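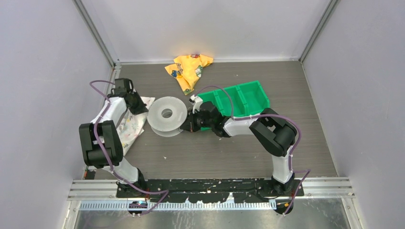 Murkiment Small Boat Forum
Rigging and Lines
Topic: Buying line by the spool or by the foot?

tansyreach
Posts: 13
I have a 16 foot daysailer that needs all its running rigging replaced. Main halyard, jib halyard, both sheets, downhaul, outhaul, the lot. What's on there came with the boat and the covers are fuzzy enough that I get bits of it on my gloves.

Kenley sells the polyester double braid I want by the foot or on a full spool. The spool works out to a lot less per foot. I added up what I need and came to 332 feet if everything is the same diameter, and the spool is longer than that.

Is there a reason not to buy the spool and have spare? My brother-in-law says line keeps forever if it's indoors.

Also, the boat is kept on Osman Lake, so fresh water only, if that matters.

gunter_rigged
Posts: 2634
The reason not to is in your third sentence. Everything shouldn't be the same diameter. Your halyards should be thinner than your mainsheet. The mainsheet size is chosen for your hands and the halyard size is chosen for the sheaves and cleats. If you put mainsheet line through a masthead sheave that was made for something smaller, it will rub on the cheeks and you'll be fighting it every time you raise sail.

Measure the old lines before you order anything. Measure at a clean section near the middle, since the ends are often swollen or whipped.

tansyreach
OK, I did not measure. I assumed they were all 5/16 because the sheets are. I'll check tomorrow.

pokey_lug
Posts: 418
Gunter is right about the halyards but I wouldn't rule out the spool. Line gets used up. I bought a spool of 1/4 for halyards four years ago and it has since become dock line for the dinghy, a lashing for the mast when trailering, tie-downs for the cover, and a clothesline my wife asked for. I have maybe two arm-spans left.

If two or three of your lines come out the same size, price it both ways.

H. Dorrance
Posts: 77
Four years on a shelf is fine for polyester. Nylon too. What hurts it is sun, grit and mice. I lost most of a spool of nylon to mice in a boathouse. They chewed straight across the outside layers, so instead of one long piece with one bad spot I had a pile of short ones.

gunter_rigged
The clothesline is my point exactly. You paid for rigging line and hung towels on it. If you'd bought the lengths you needed you'd have spent less.

pokey_lug
I would have spent more. I did the sum at the time. The lengths I needed, at the cut price, came to more than the spool did. The towels were free.

gunter_rigged
Then it was a good spool price. They usually aren't that far apart.

tansyreach
Measured. Here is what I have:

Main halyard 1/4
Jib halyard 1/4
Mainsheet 3/8
Jib sheets 5/16
Downhaul 3/16
Outhaul 3/16

So four sizes, and I would have bought the wrong one for five out of six. Thank you.

New question. Do I need low-stretch for the halyards? The guy at Kenley's counter said yes and showed me some Jirkon that costs more than double the plain polyester.

gunter_rigged
For a 16 foot daysailer, no. Plain polyester double braid is fine. You'll see some sag in the luff when it blows and you can take it up with the downhaul.

marrowfat
Posts: 209
Disagree. Halyards are the one place I would spend the money. A jib halyard that stretches means a scalloped luff on a gusty day, and there's no downhaul on the jib to fix it. I changed mine to low-stretch in March two seasons ago and didn't have to retension it once that summer. The mainsheet can be the cheapest thing that feels good in your hand.

gunter_rigged
He's daysailing on a lake.

tansyreach
She.

gunter_rigged
Sorry. She's daysailing on a lake. I stand by it.

marrowfat
People daysailing on a lake also like a jib that points. It's two halyards on a short mast. The difference is the price of a decent lunch for two.

H. Dorrance
Middle option: low-stretch for the jib halyard only, polyester for the main. That's what I have. One warning, the slick covers on some of the low-stretch line don't hold well in old cam cleats. If your cams are worn you'll blame the rope. Look at the teeth first.

tansyreach
The jib halyard goes to a horn cleat, so no cams there. The mainsheet has one and the teeth look rounded to me. I'll probably do what H. Dorrance did.

Jadwiga Brzozowska
Posts: 5
I worked at a chandlery for several years, a different one from yours, and cut a great deal of rope. A few things that may help with the order.

Ask about ends. When a spool gets down to its last part, most shops have a length nobody's order matches, and they will often mark it down. For a downhaul or an outhaul you need so little that an end is usually plenty. Ask for the diameter and say any color.

Give the shop finished lengths plus whatever you need for knots or splices, and tell them that's already included. Otherwise some people will add a bit to be kind and some will cut it exactly, and you won't know which you got.

If you do buy a whole spool, put a rod through the center hole and let it turn as you pull. Don't lay it flat and lift the line off over the flange. Every turn you take off that way puts a twist in the line, and on a long halyard you will be shaking it out for weeks.

pokey_lug
That last one explains my clothesline.

marrowfat
A broom handle between two chairs works for the rod.

H. Dorrance
On the twist, if it's already in there, tow it. Take the line off the boat, let it trail behind with one end free, and sail or motor slowly for a few minutes. Keep it well clear of the prop. Doesn't cost anything and it rinses the line too.

gunter_rigged
Agree with Jadwiga on everything except any color. Get different colors. When you have a guest aboard who doesn't sail, "pull the blue one" is the only instruction that works.

Jadwiga Brzozowska
That's fair. For the two small ones I would still take what's cheap, but make sure they don't match each other.

tansyreach
Went back to Kenley this afternoon. They had an end of 3/16 in green for the outhaul and another in white with a red fleck for the downhaul, both marked down. Bought the 1/4 polyester for the main halyard and the Jirkon for the jib, cut to length. Jib sheets are on order because they only had 5/16 in a color I didn't like.

I haven't bought the mainsheet. The 3/8 felt thick in the shop. Could I go down to 5/16 there and have it match the jib sheets?

marrowfat
Yes, if your hands are OK with it. Runs through the blocks faster in light air. Check that the cam cleat will grip that size, especially with the teeth you described.

gunter_rigged
I'd stay with 3/8. You hold that sheet all day. Try it with gloves on and then decide.

pokey_lug
If you go 5/16 for the mainsheet and the jib sheets, price the spool again.

gunter_rigged
Here we go.

tansyreach
I did ask. The 5/16 spool is still more than the cut lengths for me, but only by a little. Going to try the sheet in both sizes on a friend's boat before I order. One more thing while I have you all: whipping twine or heat shrink for the ends?

H. Dorrance
Twine. Melt the end first, then whip it. Heat shrink comes off in the fairleads.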